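What the quote leaves out

Every spring the brochures arrive, and every spring somebody with a packing line and a wage bill starts to wonder. The pitch this April is the soft hand: rubbery fingers that give a little when they meet something squashy, fitted to an arm that will supposedly pick up whatever you sell. For a small firm that packs mixed boxes, it sounds like the answer to a lot of early mornings.

Furnow is such a firm. It makes up snack hampers for offices and train companies from a unit on the Dullness estate, and it has spent the better part of a year deciding whether to buy an arm. I was allowed to read the three quotes it collected, on the understanding that I kept the prices to myself. I can say that none of them was dishonest. I can also say that none of them told the buyer what the thing would cost.

Take the fingers. The Trujillo quote lists a gripper, one line, one price. The fingers are a wearing part, and you have to go to an appendix to find that out, and then ring up to learn what a new set costs and how long it takes to come. Furnow was told 40 working days. A line that stands idle for 40 working days has not saved anyone any wages.

Then there is the matter of what gets picked up. Sales demonstrations love a box. Boxes have corners and flat sides, and they stay the same shape from one minute to the next. Crisps come in pillows of air that slide, crackle and fold, and the printing is so bright and shiny that lights bounce off it in patches. Furnow's range runs to 133 products, and well over half of them come in bags. 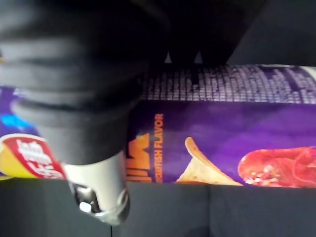
Dark ribbed fingers over a purple crisp bag. Seen from the wrist, the gripper hides much of the printed front.

Look at how much of the pack disappears behind the hand. If your plan relies on a wrist camera to tell one flavour from another, you need to ask at what point in the reach it makes up its mind, and what it does if the bag shifts after that. Two of the three suppliers suggested a second, fixed camera when Furnow asked. It was in neither quote. Nor was the bracket, the lighting, or the day's labour to set it all up.

The trial is where I would put my money first, and it is where most buyers put the least. Fondus, the cheapest of the three, offered a free demonstration with 70 picks, on goods it would choose itself. Furnow asked for 400, on its own stock, tipped out of its own crates on a busy Saturday. The reply took a fortnight and came with a fee attached. I would pay it. Seventy picks of somebody else's favourite packets is a show — a pleasant one, with coffee.

Ask, too, for the failures to be written down in plain words. "Success rate" can mean that the arm lifted the bag. It may say nothing of whether the crisps inside were still crisps when it let go, or whether the bag landed the right way up in the hamper. A crushed bag that gets packed will come back as a complaint, and complaints don't appear on anybody's payback chart.

About those charts. All three assume the arm works every hour the unit is open, and all three leave out the person who clears the jams and tops up the crates. At Furnow that person exists already and is paid already, and would go on being paid. Put one wage back into the sums and the cheapest quote stops looking cheap.

Leasing may soften this, though I have yet to see a lease that includes fingers. Furnow has asked all three firms to price again with spares, second camera and trial on the same page. Two have replied. The hampers, meanwhile, are still packed by hand.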